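# Recording a snack-packing task with the Wirero hand-held gripper pair

You need one Wirero pair, a table with a plain white top, a clear container with a lid and the snacks you want to pack. The kit costs 1,572 euros from Clolteo. I used firmware 2 for these steps. 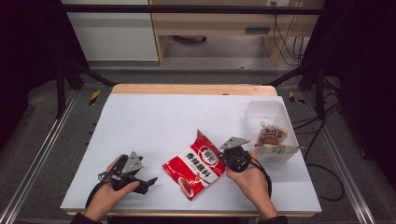
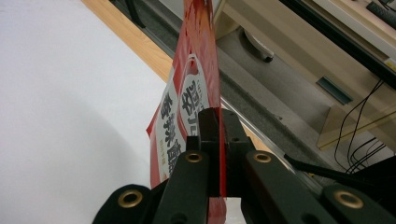
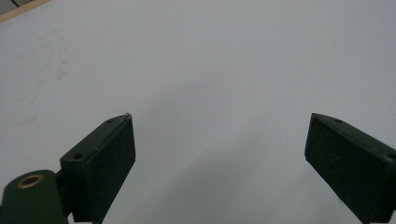 *First picture: both grippers and the red and white packet at the table. Second and third: from the gripper cameras, jaws on the packet and jaws open.*

## Before you record

1. Plug in both grippers and let each cable hang below the wrist. A tight cable pulls the gripper off line when you reach.
2. Open and close the jaws fully a few times. Check the brass bushings at the joints for play. De Luca sells spares in packs of 13.
3. Wipe the table top and flip the container lid back.

## Record a pick

1. Start with the jaws open and hold still until the light stops blinking.
2. Bring one gripper to the packet and close on a thin edge. Squeezing the middle crushes the food and the packet slips.
3. Lift slowly, pause, then move to the container.
4. Lower the packet in, open the jaws and back away.
5. Press stop. Delete the take if you bumped the lid.

## What I'd change

The manual says little about calibration. Benedetta Bellini's notes in the Zonska forum cover it better, and you should read them before your first session. The jaw tips also mark easily. They still grip fine on film packets, but I'd order a second set with the kit.

Export takes a couple of minutes per session. Keep the raw files until you have played back every take.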